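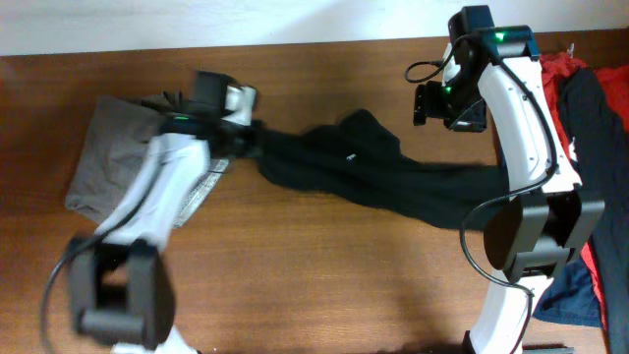
Search tickets and posts

4 min read

Ticket: dark laundry keeps coming out covered in white fluff
Opened by Maham Qureshi, Trultstead house

OK so I've been fighting this since the start of November and I'm writing it all down before I forget what I've tried. Everything black comes out of the wash speckled, little white bits all over, and I only notice once it's on the table to be folded. Grays are fine (or they hide it better, who knows!).

Try 1. Cleaned the dryer screen. It was already pretty clean. No change.

Try 2. Blamed the towels. Ran a load of darks with no towels at all, and still got fluff, though less of it. Haris Rana said I should also turn things inside out, so I did, and then I had fluff on the inside, thank you Haris.

Try 3. Pulled the drain filter on the washer. Oh boy. Tissue mush, a hair tie, something that used to be a receipt. I rinsed it, put it back, ran an empty hot cycle for 35 minutes and wiped the door seal with an old sock. Big improvement!

Try 4. Stopped stuffing the drum. I'd been cramming in everything dark we own, and now I stop when it's half full. Second load this way came out nearly perfect, one or two specks on a whole load, and those came off with a bit of tape.

Also started reading the care tags, and half of this stuff wasn't supposed to go in the dryer in the first place. Oops.

Status: mostly fixed. Leaving it open until I've done the bedding.

3 comments

Ehsan Memon: Check pockets. It's always a tissue.

Valentina Maldonado: that rubber seal has a fold at the bottom, pull it back and look in there too, mine was disgusting

Maham Qureshi: Valentina I looked. I wish I hadn't. Wiped it out and I'm running the blacks again tonight.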